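# Doing the commentary for our club's home games, how do I stop talking over everything?

Posted by **Filtis** on October 17, 2026

Hi all. I've somehow ended up as the voice of our basketball club's online stream here in Briltumthorpe. The person who did it before moved away in March and I was the one daft enough to say I'd give it a go. We get more than 80 people watching on a good night, mostly parents and grandparents, plus a few away fans who want to moan about the refs.

My trouble is that I can't shut up. I listened back to our match against Daldale and I talk through the whistle, through the free throws, through the timeouts, the lot. By the last quarter my voice has gone and I'm calling players by the wrong numbers. I also said something a bit rude about their coach when I thought my mic was off (it wasn't!) and I've had to write a grovelling email.

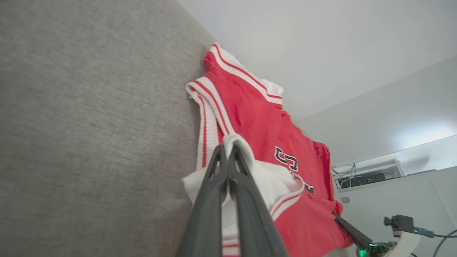 *Red with white trim, the sort of shirt I'm shouting about*

So, two things really. How do you learn to leave gaps? And is there a cheap way of muting that I can't get wrong? I'm on a headset plugged straight into the laptop.

---

**Joo**

Oh, I feel for you, I did exactly the same with the mic in my first season, only mine was about the half-time raffle.

For the mute, get an inline switch with a light on it, or one of those little desk boxes with a big button (often called a cough button). Don't trust the one in the software, you'll click the wrong window sooner or later. And my own rule is that the mic is live from the moment I sit down until the laptop lid is shut. If I wouldn't say it to the coach's mum, I don't say it.

For the gaps, I wrote WAIT on a sticky note and put it on the screen. When someone goes to the line I say the name and the score, then nothing until the ball's gone up. It feels like an age at first but it's about 3 seconds. The people at home can see the picture, so they only need you for who and why.

Also, water. Not fizzy.

---

**hoopsandchips**

just get a second person, job done

---

**tannoy_tea**

A second person does help, but they can make it worse if you both like a natter! I'd sort the numbers first. Ask both teams for their squad list before you start and write it out by hand on one sheet, home on the left, away on the right, nice and big. I keep it to 8 words or so per player, including how you say the surname, and I check that with the players themselves while they warm up. Most of my waffling came from filling time while I hunted for a name.

Then listen back to one quarter a week. One, not the whole match, or you'll pack it in. I pick the third because that's where I get lazy.

On the email, you've said sorry, so leave it there and don't bring it up on the next stream. We had someone apologise on air and the clip got 3000 views, when hardly anyone had heard the first bit.

---

**Filtis**

Thank you both (and hoopsandchips, I have asked, they all hid). Button ordered, sticky note is on the laptop already. Joo, does yours click when you press it? I'm a bit worried it'll come through on the headset.

---

**Joo**

Mine clicks a tiny bit but you can't hear it over the gym. Try it during warm-ups and get someone at home to listen in.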